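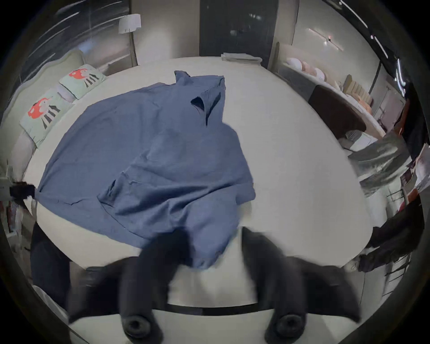
Folding a shirt on the bed

Folding a shirt on the bed is the household practice of using a made or half-made bed as a work surface for clean laundry, mostly tops. I've kept this entry under Laundry instead of Bedrooms, although I went back and forth on it, and Quentin Picard (who looks after the Bedrooms pages) would still like to have it back. The wider subject of folding has its own entry. I'm sticking to shirts and beds, which is plenty!

Why a bed

A bed is the biggest flat thing most of us own. My own mattress is 182 cm across, and I can lay out a shirt with both sleeves stretched wide and still have room for the finished stack. A table gives you a firmer surface and a sharper crease, and an ironing board is the right height but far too narrow, so the shirt keeps sliding off one side while you're fussing with the other. The bed wins for me on space alone.

The drawback is the give. Press down on a mattress and the cloth sinks with your hand, so a crease never gets quite as crisp as it would on wood. People who sleep on something firm notice this less. Your back may have opinions too, as most beds are low and you end up bending over a lot. I kneel on the floor for long sessions (an old cushion helps).

Preparing the surface

Pull back the comforter and work on the fitted sheet if you can. A taut sheet lets the shirt slide when you turn it, and a puffy comforter doesn't. A few wrinkles in the sheet won't matter. A plain light sheet is also handy for spotting lint, loose threads and the sock that rode along inside a sleeve.

Pillows can stay where they are, up against the headboard. I used to clear everything off first and it was a waste of time. Cushions with cartoon characters on them, the kind that turn up in kids' rooms and in plenty of grown-up ones too, take up a corner at most, and a shirt fits easily in the space that's left.

The starting heap

Almost every shirt reaches the bed as a heap. The sleeves go one way, the body bunches up another way, and somewhere in the middle is the neck. My method is to find the shoulders first, before I try to smooth anything. Take one shoulder seam in each hand, lift, give it a single good shake and lay it down with the hem toward you. Smoothing a bunched shirt in place takes much longer and tends to press the creases in, especially with cotton jersey.

If a sleeve is half inside out, reach through from the cuff end and pull it back before you lay the shirt down. A collar, if there is one, gets turned down and patted flat at this stage as well. 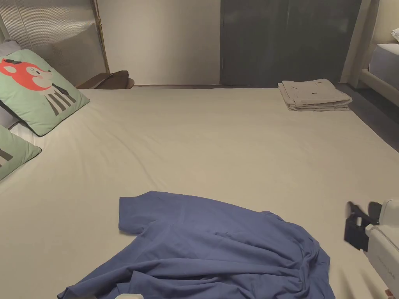
Common folds

The thirds fold is the one I was taught. Lay the shirt face down, bring one side in toward the middle with its sleeve folded back on itself, do the same on the other side, then bring the hem up to the collar in two turns. It makes a rectangle that sits nicely on a shelf.

The half fold is quicker and looser. Shirt face up, fold it down the middle so the sleeves match, tuck them in, and fold up from the hem. You get a line down the front, which I don't mind on a T-shirt and do mind on anything I'd wear to work.

The Sekiguchi fold is the name we use on this site for the pinch-and-flip method, where you grab three points along one side and the shirt more or less falls into shape. It's great fun and I love showing it off, but a soft mattress makes it harder, as your fingers need to catch a single layer of cloth and the bed keeps giving way underneath. Practice on a table first.

The roll is for drawers and suitcases. Fold the sides in as for thirds, then roll from the hem and keep it snug. Bulky collars fight back a little at the end.

Boards and other helpers

A folding board is a hinged panel that gives every shirt the same width. I've tried two, a Vala and a Prurer. The Vala is stiffer and stays put on a mattress, and the Prurer is lighter but tips if you press near its edge. Neither is needed for a small load. A piece of cardboard cut to the width of your drawer does the same job, and mine lasted through a whole summer before the corners went soft.

Keeping pace

I got curious in July and kept a tally of every piece of laundry I folded on the bed. The total came to 168, and 50 of them were T-shirts (I hadn't realized I owned so many gray ones). Doing a load straight from the dryer went faster than letting it sit overnight, and the shirts looked better too. A load left until bedtime is the worst of both worlds, with you standing there at 11 p.m. moving the pile onto a chair.

Local terms

Readers in Trellmont have written in to say they call the unsorted pile "the hill" and the folded one "the wall." I'd never heard either one before, and now I use both. If your family has its own words for these, please add them on the talk page, along with where you grew up.

See also: Fitted sheets, folding of; Sock pairing; The chair (clothes storage)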